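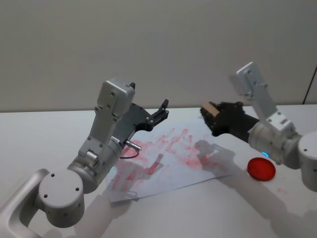

Plostbridge Rebound Log

A record of missed shots and rebounds from one season of the Plostbridge amateur basketball league, logged by hand from courtside. Data card and usage notes for version 2. Last edited 7/21/19.

Summary

Each row is one missed field goal or one missed free throw that left the ball live. The row says where the shot was taken from, which zone the ball was first touched in after the miss, and which side gained control. There are no player names. Teams are given as letters, and the letters are the same in every file.

The log was started to settle a coaching question: whether misses from the corner come down on the far side often enough to change where the weak-side forward should stand. It has since been used for other things, and the columns have grown to suit.

Files

rebounds.csv: the main table, one row per miss
games.csv: one row per game, with hall, ball type and the logger on duty
zones.csv: zone codes and their corner points in metres
shots_by_period.csv: made and missed totals, copied from the official score sheets
corrections.txt: changes between versions, newest first

All tables are comma-separated, UTF-8, with a header row. Empty cells mean the value was not logged. A zero is a real zero.

Columns in rebounds.csv

game_id: matches games.csv
period: quarter number, or OT
clock: time left when the shot hit the rim, minutes and seconds
team: letter of the shooting side
shot_zone: zone the shooter's feet were in at release
shot_type: jump, layup, hook, tip or free
contact: front, back, left, right, board, or air where the ball touched nothing
land_zone: zone of first touch by any player or the floor
control: off, def, out or held
touches: number of players who touched the ball before control
sure: y or n, the logger's own view of land_zone

Left and right are always as seen by a player facing the basket. Version 1 used the logger's left and right in some halls, and those rows have been flipped. If you hold an older copy, throw it away.

Zones

The half court is split into 10 zones. Zones are numbered outwards from the basket, left to right. The restricted area is a zone of its own. Anything past the half-way line takes code H and has no corner points in zones.csv, so a join on that file will drop those rows unless you use a left join.

How the data was collected

2 people sat at each game, on the same side as the score table. One called the zones aloud and the other wrote them down on a printed court. Sheets were typed up the same evening with Minhas, a small entry form that refuses codes not on the list. Noman Farooqui and Parveen Memon did most of the logging.

The land_zone field was the hardest to agree on. A ball tipped by several hands has no clear landing place, and the rule settled on was first touch, however light. This pushes the counts towards the basket. Anyone measuring how far rebounds travel should read the touches column alongside it, and may want to keep only rows where touches is one. 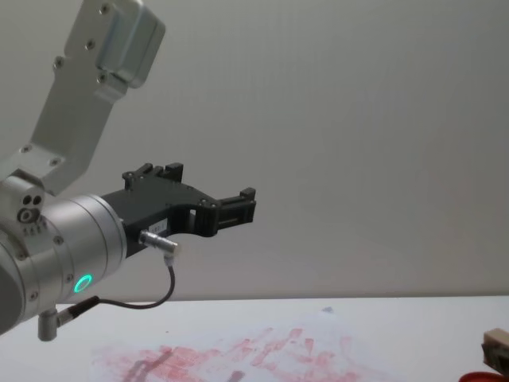
Liette Vachon: First touch is fine for deciding where to stand, but it is the wrong measure for who won the rebound. A guard who takes a long tip-out gets the board on the score sheet and your land_zone says it came down under the rim. Could you add a control_zone column, even if it is only filled for the later games?

The field has been added to the sheet for next season. It can't be filled in after the fact, as the printed courts from this season show only one mark per miss.

Checks

Misses per period were compared with the score sheets. Where the two disagreed, the score sheet total was kept in shots_by_period.csv and the rebound rows were left as logged. In 8 games the log is short of the score sheet, mostly in the last minutes of close periods when fouls and time-outs came quickly. Those games have complete set to n in games.csv.

Free throws are complete in all games. Only the last free throw of a trip can appear, and only if it was missed. 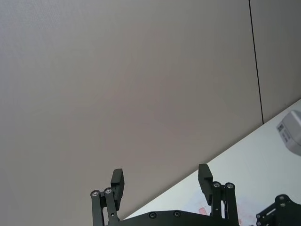
Fig. 1. Parallel gripper, open, in front of a light grey wall.

Known problems

The contact field is weak for shots from the far side of the court. Loggers sat at one end of the score table and could not always tell front rim from left rim. Treat front and left as one group for those rows.

Clesen Hall has a low-set board frame at the east end. Balls that struck the frame and stayed in play were logged as board. The referees allowed play to go on.

Held balls are given as held even where the arrow then gave the ball to the shooting side. To count them as offensive rebounds, use the arrow column in games.csv, which lists the order of awards.

Rows with sure set to n are spread unevenly. Some loggers used it freely and others hardly at all, so it shouldn't be read as a measure of error. It is a fair way to pick rows for a second look.

Ball type matters more than expected. Games played with the Fluka indoor ball have more misses landing outside the paint than games with the league's older ball. The two were never used in the same hall, so the effect of the ball can't be told apart from the effect of the rim.

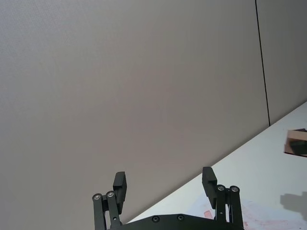 The rims themselves were not tested. Naheed Abbasi asked the halls for fitting dates and got an answer from Clesen only, and the date supplied was for the board. The rim_age column is therefore empty throughout and will be dropped in the next version.

Not suitable for

Rating single players or referees
Comparing this league with professional play
Estimating shooting percentage, as made shots are held only as period totals

Terms of use

Free to copy and change with credit to the Plostbridge Rebound Log. Please state the version. Coaches may print the zone sheet without asking.

Corrections

Send the game_id, period and clock of the row, with the change you think is needed. Corrections go to Defne Sezer, who holds the paper sheets and will check the row against them. Changes are entered in corrections.txt with the old value kept beside the new one.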